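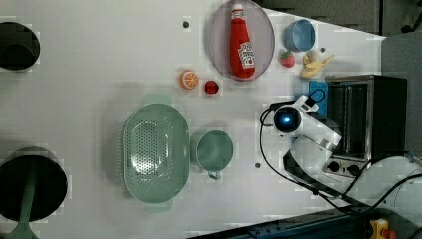
Come and keep a tea-time diary with us

Posted by Océane Kowalchuk, March 13, 2022

Hello! I'm looking for 33 households to write down what they have for their tea, ten evenings in a row, and then have a natter with me about it. If you eat an evening meal of any sort (and toast over the sink very much counts) you might be just who I'm after.

I run Skorkoron, a small project collecting stories about everyday food at home. We did breakfasts last time and had nearly 300 replies, which was lovely and also far more than I could read on my own, so this round is smaller and I've got help. Aaliyah Chisholm is doing half the interviews and Murray Petrenko is looking after the diaries as they come in. The whole lot will end up as a little printed book and a set of recordings you can listen to for free.

What I'm curious about is the ordinary stuff. Who decides what's for tea? Does everybody eat the same thing, or is somebody always having theirs without the sauce? What do you cook when there's no money until Friday? Is there a plate that only one person is allowed to use? I grew up in a house where pudding was a tinned peach and you didn't ask for a second one, and I've met people who've never had pudding on a weeknight in their lives. I could talk about this all day, and in the interviews I sometimes do.
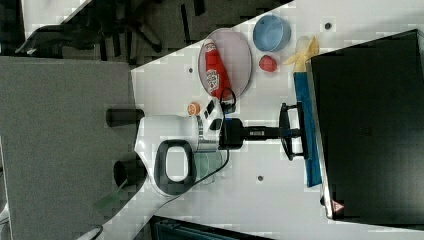 Ketchup on the pink plate, banana over to the right.

What you'd be doing

You'd fill in one page an evening for 10 evenings. There's a paper diary, which we post to you with a stamped envelope to send it back, or you can do it on your phone if that's easier. Most people take a few minutes over it. Some write half a novel and I'm always pleased to get those.

Spelling doesn't matter. Drawings are very welcome, and if you have children who'd like to do a page themselves, let them! One of my favourite pages from the breakfast round was a crayon egg with a very cross face.

After that there's a chat, either on the phone or at your kitchen table if you're near enough and happy to have us. It takes an hour at most. We record it, you can ask us to stop whenever you want, and you'll get a copy of anything we'd like to print before it goes anywhere. You can use a made-up name. You can also change your mind right up until the book goes to print in July.

Who I'd like to hear from

You need to be 18 or over to sign your household up, and you need a UK address. Past that I'm very open. People who live alone, please don't think this isn't for you, as we had hardly any of you last time and I really missed it. I'd also love to hear from people working nights, from grandparents doing the school-day teas, from shared houses with one shelf each in the fridge, and from anyone who can't stand cooking and would like to say so at length.

You don't have to be good at it. Please don't start making nicer teas because we're reading! If it was fish fingers on Monday and the rest of the fish fingers on Tuesday, put that.

What you get

Each household gets £33 in shopping vouchers once the diary and the chat are both done, plus a copy of the book. If you only manage some of the evenings, send us what you've got and we'll sort something out. We pay bus or train fares if you'd sooner meet us in town.

How to join in

Ring or text the Skorkoron phone, or use the form at the bottom of our website, and tell me three things: who lives with you, what you had last night, and the best way to get hold of you. Ghizlane Badawi answers messages on Wednesdays and Thursdays and speaks French and Arabic as well as English, so do say if you'd like the diary or the chat in one of those.

If more than 33 households get in touch, I'll choose so that we have a good mix and not simply the quickest off the mark. Everyone will get an answer either way, and if you aren't picked I'll ask whether you'd like to be kept on the list for packed lunches, which is what Aaliyah wants to do next.

Questions about how we look after your recordings should go to Murray through the same form. Anything else, ask for me. I'm usually about in the mornings.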